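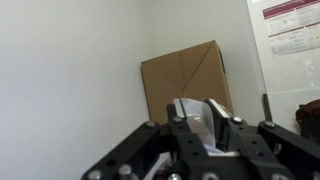
My Moving-In Walkthrough, With Notes

I've moved more times than I like to admit, and every time I swear I'll check the place properly before I unpack, and every time I end up with the kettle on and my feet up while the smoke alarm chirps in the hall. So when we got the keys to the Mosstead house I finally wrote my list down and went through it room by room. A couple of friends have asked for it, so I've typed it up with my comments left in. Steal whatever you like!

FRONT DOOR AND HALL

Deadbolt turns all the way without lifting the door: OK, but stiff. A puff of graphite fixed it. Please don't use cooking oil (I have, years ago, and it turned into glue).

Locks changed: Done the first afternoon. You have no idea how many keys are floating around out there. The previous owner handed me 3 and then remembered a neighbor had one too.

Hall light works from both switches: No. The one by the stairs does nothing at all. On the list for the electrician.

Loose rugs or lifted carpet edges: One corner by the closet. Tacked it down.

STAIRS

Handrail solid when you really lean on it: Wobbly at the top! Two of the bracket screws had pulled out of the drywall and there was no stud anywhere near them. I moved the bracket over and used longer screws. Lean on yours with your full weight, don't just give it a polite little shake.

Treads: One squeaks, none move. I'm keeping the squeak, I have a teenager.

Light at top and bottom: OK.

SMOKE AND CARBON MONOXIDE ALARMS

Alarm on every floor, and in or near every bedroom: Short by 2. Bought them the same day.

Date on the back: Take them down and look. Pressing the button only tells you that the horn works, and the sensor gets old whether it beeps or not. The one in the upstairs hall was 16 years old and had been painted over along one side. Straight in the trash pile it went. Most smoke alarms are meant to be replaced after ten years, and the CO ones often sooner, so read the label.

Everybody in the house knows the sound: We did a test with the whole family standing there with their fingers in their ears. My mother-in-law can't hear the high pitch from the back bedroom with the door shut, so I'm looking at one of the low-tone models for her. Glad we tried it.

KITCHEN

Outlets near the sink trip when you press the test button: One did, one didn't. Not using the second one until it's swapped out.

Fire extinguisher: None in the house. Ours now hangs by the back door, where I can grab it on the way out instead of reaching across the stove for it. Junpei Oda, who used to rent with us in Burnbridge, keeps his under the sink behind the trash bags, and yes, Junpei, I'm still going to bring it up.

Under the sink: Ran the water for a few minutes and felt around the trap with a paper towel. Dry.

Range anchored: It was not! Open the oven door and press down on it gently, and if the back of the stove starts to come up, you need the anti-tip bracket. Cheap part, half an hour, and most of that was me looking for the drill.

BEDROOMS

Windows open from inside, no tools: The small bedroom window was painted shut. Ran a putty knife around it and then said some words. It opens now.

Second way out: Talked it through with the kids. Meeting spot is the mailbox.

Dressers and bookcases strapped to the wall: Not yet. They go up as each one gets emptied out and put in its final place. Tomomi Morikawa told me to do this before the books go in, and she's right, it's much easier to shuffle an empty bookcase back and forth.

Space around the baseboard heaters: Keep everything well back, curtains included. Moving week is the worst for this because stuff gets parked wherever there's floor.

BASEMENT AND UTILITIES

Main water shutoff found, and turns: Found after a long hunt behind the shelving. Turns. I tied a red tag to it.

Electrical panel labeled: In pencil, by somebody with terrible handwriting. "Den?" was one of them. We went around with a lamp and a helper shouting up the stairs and did it over.

Water heater: Set way too hot. Turned it down to 120 and checked at the tap with a kitchen thermometer the next morning.

Dryer vent: Oh boy. Pulled out almost a full grocery bag of lint. If you only do one thing from this page in a house you didn't live in before, do that one.

OUTSIDE

Steps and railings: OK, one mossy step. Scrubbed.

House number readable from the street: Nope, a bush had eaten it. Trimmed.

STILL OPEN

Hall switch by the stairs
Kitchen outlet
Low-tone alarm for the back bedroom
Furniture straps
Garage door auto-reverse (try it with a scrap of two-by-four lying flat under the door)

I'll go around again in May once the heat's off and I can get behind everything.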